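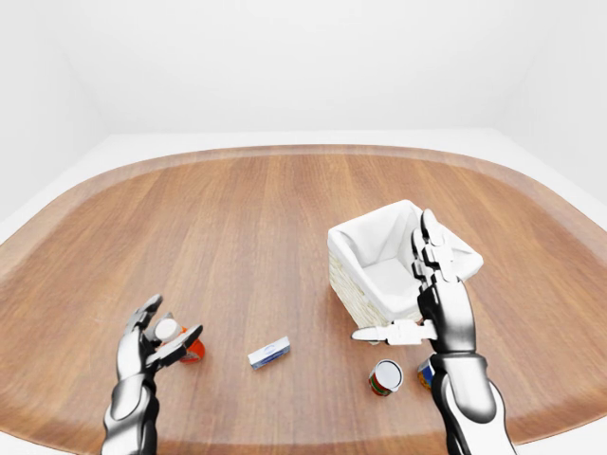 Rullow 49 Greywater Diverter

Search products Search

The Rullow 49 is a small diverter and filter for used water from the shower, the bath and the bathroom sink. It sends this water to your garden instead of to the sewer. It was designed by Akgül and is put together in our workshop in Skondmont. We sell it as a complete kit, and also as single parts for people who already own the older model.

In many homes the shower water is only a little dirty. It has soap in it, some hair and some skin, and for fruit trees and bushes this is no problem if the water goes into the soil on the same day. The Rullow 49 is made for this use only. It does not make drinking water, and it does not take water from the toilet or from the kitchen sink, where there is too much fat.

How it works

The water comes in at the top and falls through a coarse basket filter, which catches the hair. Then it goes through a foam sleeve and into a holding chamber of 49 liters. When the chamber is full, a float opens the outlet and the water runs out by gravity to the garden line. There is no pump and no electric part. If your garden is higher than your bathroom drain you will need a separate pump, and we do not supply one.

On the side there is a lever with two positions, GARDEN and SEWER. Please turn it to SEWER before you clean the bath with bleach, before you color your hair, and in the weeks when the ground is frozen. The lever can be moved with one hand, but in the first days it is rather stiff. This becomes better with use.

The chamber empties itself in full after each filling. We have been asked many times for a bigger one which keeps the water for the weekend, and we do not want to make it. Greywater that stands longer than one day begins to smell, and the smell stays in the plastic.

What is in the kit

– diverter body with lever and float
– one basket filter, stainless steel
– 2 foam sleeves
– 2 rubber couplings for pipe
– 100 feet of garden line, brown
– wall bracket with screws
– printed instructions

The garden line has no holes when it arrives. You make them yourself with the small punch, which is packed inside the bracket bag – please look there before you write to us that it is missing. For heavy clay soil, put the holes farther apart and lay the line in a shallow trench filled with wood chips. For sandy soil you can lay it directly under the mulch. 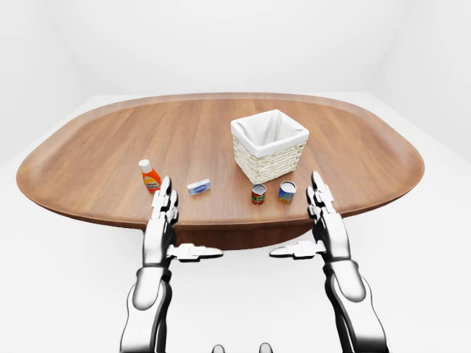 One customer wrote to us that her foam sleeve was already blocked after three weeks, and she asked if the filter is too fine for a family. We looked at this again in June and made the sleeve a little more open. All kits sold now have the new sleeve, which is gray. The old one was black and still fits, but it needs to be rinsed more often.

Care

Empty the basket filter once a week. The foam sleeve should be rinsed under the garden tap every second week and changed when it no longer springs back in the hand. Do not put it in the washing machine. Once a year, open the lid and wipe the float with a soft cloth and vinegar.

Before the first frost, drain the garden line and lift the far end, so that no water stays in the low places.

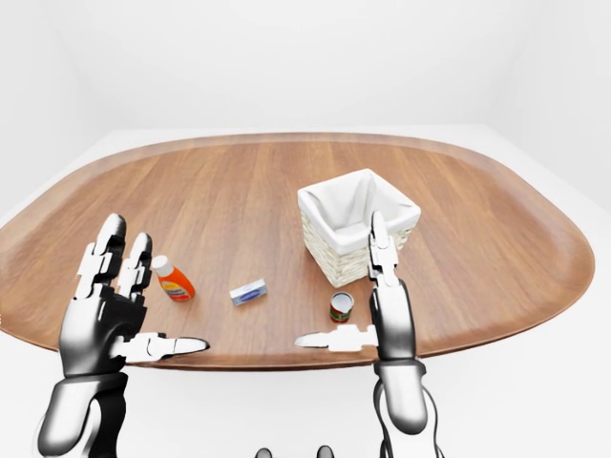

The body can stay on the wall through the winter if the lever is on SEWER and the lid is closed. The warranty covers the body, the lever and the float for two years. It does not cover foam sleeves, or lines which were cut by a spade.

Before you order

Rules about greywater are different from place to place. In some towns you need a permit even for one shower, in others only for bigger systems. Please ask your building office first. We take back unopened kits, but a kit that has been connected we cannot sell again.

Page updated September 30, 2019

Comments

momside_garden
We run ours to four plum trees and it works well. The instructions for the bracket could be clearer, I mounted it upside down the first time.

Tubandtap
Does it fit to an old cast iron drain? The couplings look like they are only for plastic.

Rullow shop
The couplings are rubber and will hold on cast iron if the outside is clean and not too rusty. Please measure the outer width before ordering.

dryhill
Stiff lever, yes. A bit of silicone grease helped.

Related items

Foam sleeve, gray, set of 2
Basket filter, stainless steel
Garden line, 100 feet
Momside rain barrel connector
Akgül low-flow shower valve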